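MORNCOMBE – A drive to get clean, folded bedding into newly let apartments has collected 441 pieces in its first month, organizers said February 9, 2026, and they want more before the end of March.

The effort is called Pledeta. It runs out of a two-bedroom unit in the old Pelupessy building, above what used to be the shoe repair place. Sheets come in by the bag, get washed at Cloltik Laundry on the ground floor, then go back upstairs to be checked, folded and matched up by size.

Most of the folding gets done on a bed. Tables were tried first, too narrow for a queen flat sheet, the ends kept sliding off onto the floor. A mattress with a fitted sheet on it grips the cloth a little and you can get at it from more than one side.
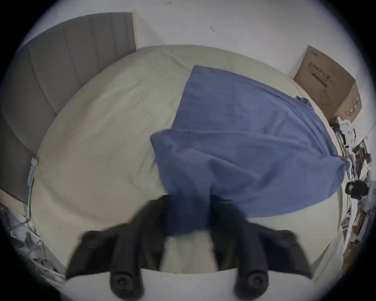 Yolotzin Cuevas started the drive after moving into the Pelupessy building herself with a mattress and nothing to put on it. She slept under a coat for a week, she said. When she did get to the store the cheapest full set was more than she had left after the deposit.

"People give you a couch, people give you a lamp," Cuevas said. "Sheets they don't think of. Or they think theirs are too old and they throw them out, and they're fine, they just need a wash and a decent fold."

The fold matters more than you'd guess, she said. A set that shows up in a wad gets shoved in a closet and the pillowcases go missing. A set that shows up square, tied, with the size written on a tag, gets put on the bed that night.

Each household on the list gets two sets per bed, if there are enough. Last month there werent always enough. Twin is the short size right now, flat twins especially. Fitted sheets in queen are fine for the moment.

Colors don't have to match. Cuevas tries anyway – blues with blues, greens with greens – and keeps a pile of plain dark pieces for cases that turn up with no partner. Patterned sheets go first with families who have kids. Cartoon ones hardly stay a day on the shelf.

What can't be used as bedding is cut down. Torn flats become dust covers, or wrapping for frames and mirrors when somebody moves. Anything stained past saving goes to the animal shelter on the Cloltik delivery run, which leaves twice a week.

The unit itself is on loan. The building's owner is letting Pledeta have it through March while the kitchen waits on new cabinets, no rent, Pledeta pays the lights. After that the drive needs another room. Ground floor would be nice, Cuevas said, the stairs are steep and a full bag of wet-weather blankets is heavy. One bed minimum. Somewhere to stack things off the floor.

Two offers so far. A church basement on the east side of Morncombe, which has the space but floods, and a back office at the Cloltik plant, which is dry but only open business hours. No decision yet.
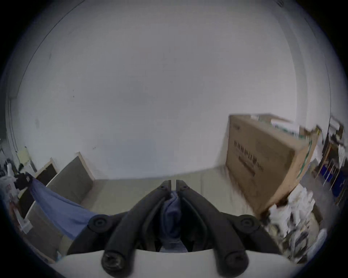 Do donated sheets have to be washed before they are dropped off?

Everything is washed again at Cloltik regardless, so a bag straight off the bed is OK as long as it is dry and tied shut. Damp bags get turned away at the door, mildew spreads to the rest of the load.

Also not accepted: electric blankets, pillows without a cover, mattress pads with rips, anything with pins still in it. Curtains are a maybe. Ask first.

The laundry is charging $5 a bag, down from its usual rate, and the drive has been paying for that out of a coffee can and a small grant of $150 from the tenants' group. That grant is nearly gone. Cash is welcome, so is detergent, unscented if possible.

Cuevas said she would like over 100 complete sets on the shelf by the time the loan on the room runs out, so the drive can keep handing them out even if there's a gap before the next place opens. Complete meaning one fitted, one flat, two cases. She is not there yet and wouldn't give a number for how far off.
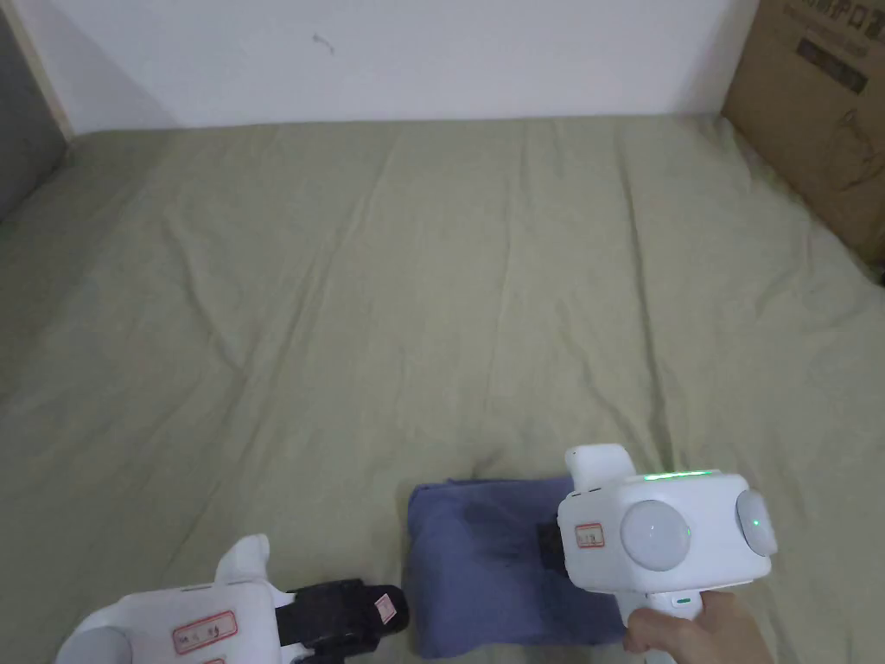 Newcomers to the folding sessions get a short lesson first, and its mostly about not rushing. Lay the piece out, corners first, smooth it with the flat of the hand, fold in half the long way, then keep halving. Cuevas has them practice on something small before they get near a king. A dark blue cloth folded to a rough rectangle, lying on the sage-green sheet, is about the size and shape to aim for with the small pieces. Bigger flats end up thicker, thats fine, so long as the edges are tucked in and the stack doesn't lean. The fitted sheet under it can stay wrinkled. That one isn't going anywhere.

Fitted sheets for donation are taught last. Pocket one corner into the next, shake, lay it down, fold the curved side in. Most people need a few goes at it. Cuevas said she still redoes hers.

Sessions run mornings and one evening a week at the Pelupessy building, side entrance, second floor. No sign-up for drop-offs. People who want to fold should leave a name at the Cloltik counter, the room gets crowded past a handful. Kids can come with an adult and are usually put on pillowcases.

Households that need bedding can ask at the same counter. No paperwork, just bed sizes and how many beds. Pickup is normally the next day, twin sizes may take longer till more come in.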